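Lindqvist printed table cloth, heavy cotton, wipe-down or washable

Item 437. In stock, most sizes. Updated 2025-12-23

Quick page, busy week, full size chart to follow when I get a minute. Margit Strand, Drurerstead shop.

The big printed cloths are back. Same cotton as before, same weight, new prints from Lindqvist plus the two old ones people kept emailing about. Heavy enough to hang right without clips. Not stiff. Not see-through. If you bought one in September the cloth is the same, only the hem has changed (wider now, double stitched, corners mitered).

Two finishes. Read this bit before you order, please, most of our returns come from here.

Washable: plain cotton, soft, goes in the machine. Shrinks a little the first time, we cut it over size to allow for that. Will wrinkle. Irons fine on the back side while still damp.

Wipe-down: same print with a clear matte coat on top. Damp cloth and a drop of dish soap. Do NOT put it in the washer, do not iron, do not fold it up small and leave it in a hot car. Roll it. Creases do drop out after a day or so on the table but rolling is better.

Sizes
Small square, seats 2
Medium rectangle, seats four to six
Large rectangle, seats eight
Extra long, seats 12, one seam down the middle, pattern matched across it
Round, one size only, washable finish only

Measure the table top, then add the drop you want on each side. Most folks like a hand's width or a bit more. For a work table or craft table go shorter, long drops catch on your knees and on chair arms. Between two sizes? Go up. Hemming down is easy, the other way isnt.

Prints
Hiden: large scale, widely spaced, the busiest one we carry. Hides crumbs and pencil marks very well.
Dradunent: smaller all-over print, calmer, better on a small table.
Old Orchard and Ferry Stripe: the two returning ones. Ferry Stripe in washable only for now.

Colors on a screen are never quite right. Swatches are free, up to four, just put the print names in the order notes. They go out in a plain envelope with a regular stamp so allow a week.

Price
Medium in washable is $59. Other sizes show the price when you pick them in the menu. The wipe-down finish costs more, coat is done at a seperate plant. Napkins sold in sets of four, washable only, all prints.

Care, short version
Cold wash, gentle, inside out doesn't apply obviously, just fold it print side in
Line dry or low tumble
No bleach
Grease: cornstarch, leave an hour, brush off, then wash
Candle wax: let it harden, lift it with a spoon, then brown paper and a warm iron. Washable only!! Never on the coated one
Red wine: cold water right away, don't rub

Felt pad underneath is worth having if you have a nice table. Ours is plain gray, cut to order, listed under Pads. Stops sliding too. On glass tops the wipe-down cloth will creep without one.

Shipping
Washable ships folded, wipe-down ships on a tube. Tube costs more to mail, sorry, the carrier sets that. Pick up at the Drurerstead counter is free, bring your order number.

Returns
Thirty days, unused, unwashed, with the paper band still on. Custom cut lengths can't come back unless we cut it wrong, in which case tell us and we'll cut another one. Swatches are yours to keep.

Questions we get a lot
Can it go outdoors? Wipe-down on a covered porch, yes. Left out in sun all summer, no, the print will fade.
Do you do custom lengths? Yes, up to the extra long. Email first with the table size, not the cloth size, we'll work out the rest.
Can I cut it myself? The coated one yes, it won't fray much. The plain one needs a hem.
Does it smell? The coated one does a bit out of the tube. Gone in a day or two, hang it over a door.
Matching runner? Not yet. Spring maybe.

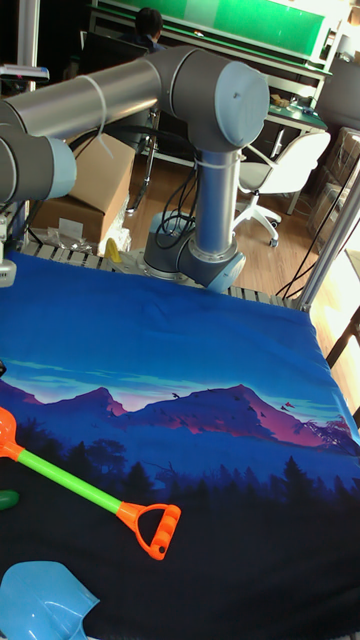

Large printed cloth in use on a table.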